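8/12/21

Gripper day! I've been looking forward to this since February, when Murnik first said they might lend us one of the long-fingered ones to try against our own, and I'm writing it all down tonight before it turns to mush in my head. 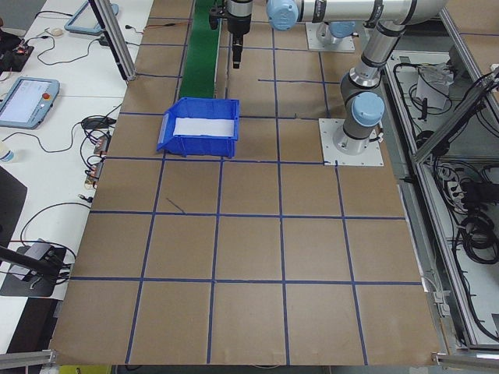 Märta Hägglund reckons I'm wasting my time with fingers at all and should have gone straight to suction. She told me so on the phone before I'd even had breakfast — suction is faster, suction doesn't care which way the part is turned, and when did I last see a packing line at Murkbridge with fingers on it? I said our parts have holes in them. She said then use a bigger cup. We went around like that for a while and I enjoyed every minute of it, and I still think she's wrong about the parts with the ribs.

Anyway. The plan was simple enough. Two grippers, same arm, same program, same parts, dropping into the blue bin at the end of the green belt. I wanted to know which one let go cleaner, which one I had to baby, and whether the longer fingers were worth the extra fuss in the tight spots. The paper and tape went down a while ago and I'm so glad I bothered, even though my knees hated me for it. If a part misses the bin I can write down the square it ended up in and get on with the next one. Before that I was scribbling things like "left a bit, near the edge" and then having no idea the next morning what I'd meant.

Started with our old gripper, the short one. 128 picks. I know its moods by now. It closes with a good solid clack and it has never once surprised me on the flat parts, but the ribbed ones are a different story, because it wants to grab across the rib and then the part sits crooked and swings. Seven misses all up, six of them ribbed. I had guessed it would be worse than that, so well done old thing.

Then lunch (cheese sandwich, eaten standing up, crumbs everywhere, sorry keyboard).

The changeover took longer than the whole first run. Four screws, fine. The connector, not fine. The Murnik one has its plug keyed the other way and I had the cable twisted nearly back on itself before I noticed, and then I had to undo it and feed it through again. After that the tool centre point needed teaching from scratch. I quite like teaching points, I'll admit it. You stand there with the pendant, nudging the arm down a hair at a time, holding your breath like it helps, and then it's there and you save it and feel like a surgeon. I did it twice because I didn't believe the first set of numbers. They were right the first time.

And then the long fingers! Oh, they're lovely. They reach down beside the rib and take the part by its flat sides, and it comes up straight and stays straight. I laughed out loud at the first one. Another 128 picks to match the morning, and three misses, all three of them in one clump near the start, before I turned the closing force down. I'd left it at 42 percent from the old settings, which was squeezing the light parts out sideways like a wet bar of soap. Dropped it a little and they behaved for the rest of the run.

It's slower, though. I have to be fair about that. The fingers take longer to open, and I had to add a small wait before the arm lifts away or it would drag the part along with it. You don't feel it on one pick. Over 1000 you'd feel it. The people at Nasudgate are going to ask about cycle time before they ask about anything else, so I'd better have a proper figure for them and not just my happy face.

Other bits I don't want to forget:

The lift-away wait is in the main program and it should be in the drop routine. Move it.

Pad on the left finger looked a little shiny by the end of the day. Check it before starting up again, and ask Murnik what the replacements cost.

Still haven't tried the slanted approach. Worth an hour, I think, now that the fingers are long enough to clear the lip.

Log file is called Majimbun_2 and NOT Majimbun_new, which is the one where I forgot to reset the counter and it says 242.

Rang Märta back after supper to tell her the result. She was quiet for a second and then asked what the cycle time was, the rat. But she also asked whether she could send over a suction cup from her own drawer so I could run the same test with it, and of course I said yes. Same parts, same bin, same number of picks. If it beats the fingers on the ribbed ones I'll buy her dinner, and she's already picked the restaurant.

Too wound up to sleep. Going to redo the labels on the spare cables and then try again.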